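4.2. Ce que les règles de bonne pratique couvrent, et ce qu'elles laissent de côté

Le guide Candar, repris presque sans changement par Karakaya puis par Nollia, demande que toute session à deux pinces tenues à la main débute mains écartées, plan de travail dégagé hors objet de tâche. La règle est simple à vérifier. Son utilité l'est moins : Meinecke (Volker) la justifie par la reproductibilité, sans publier de comparaison avec des départs libres. Nous l'avons appliquée faute de mieux.

Le protocole Miseck ajoute une consigne propre aux appareils électriques, que l'opérateur doit pouvoir atteindre sans croiser les poignets. La figure 2 montre une multiprise blanche à quatre boutons ronds, la pointe d'une seconde pince au-dessus de la table. 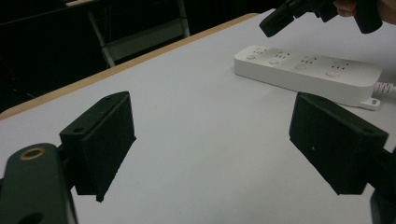 Faut-il débrancher l'appareil avant chaque session ?
Le guide Candar l'exige pour tout objet muni d'un cordon, mais ne prévoit aucun contrôle ; une case cochée par l'opérateur lui suffit.

Cette case nous laisse perplexes. Sur 20 fiches relues, presque toutes portaient la même coche, tracée au même endroit, et deux seulement mentionnaient qui avait vérifié la prise murale. On peut y lire une discipline exemplaire ou un formulaire rempli d'avance ; les données ne permettent pas de trancher. Nous doutons qu'une règle dont le respect ne laisse aucune trace mérite le nom de norme, et nous la traitons dans la suite comme une simple recommandation.

Fig. 2. Tâche « multiprise », saisie à deux pinces manuelles.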